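Equipment Planning for the Evcombe Hand Project
Team report, spring term
Nusrat Amarasinghe, Waqas Farooqui, Moushumi Thambiah
Advisor: Nazma Weerasinghe

What we had to decide

Our team was given one job this term: work out what to buy so the robot hand can be used every week next year without the budget running dry by March. We thought this would be the boring half of the project (sorry, Waqas). It ended up being the part we argued about most, and we loved it!

The hand and arm are already paid for, so our list only covers things that wear out, things that break, and things we kept wishing we had. We started with 62 possible items and cut hard.

Coverings and fingertips

The knit covering goes over the palm and stops where the fingers begin. It keeps dust and crumbs out, and it's cheap, so we put three spares on the list right away. The fingertips took longer. They do all the touching, and Moushumi's wear log from the fall gave us a replacement rate we trust. We budgeted 9 full sets for the year at $87 a set, from Seneviratne, the only supplier that would sell us tips without the rest of the finger.

Finger segments are a different story. They're clear plastic with small metal pins at the knuckles, and we really like being able to look into a joint before deciding if it needs work. We set aside $300 for segments and pins together, and whatever is left in August rolls into next year.

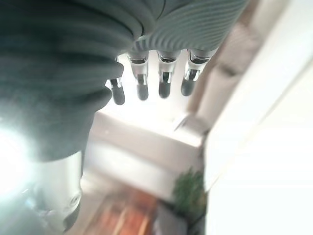

Lighting and the room

We tested in a bright room with white furniture and white walls, and the wrist camera had a hard time with glare. Nusrat priced two fixes. A Covero roller shade costs less and goes up in an afternoon. A better camera would be amazing, but it would eat the whole fingertip line. We picked the shade and put the camera on the wish list.

What we left out

A second hand, obviously. Also the Rorance carrying case, which Waqas still brings up at every meeting. We can carry the hand in a padded tote for now.

Next steps

Nazma has the full spreadsheet and wants one more quote on pins before she signs. Moushumi is keeping the wear log going through the summer, so next year's team can check our numbers against real use. If the tips last longer than we planned, we'd love to see that money go toward the camera.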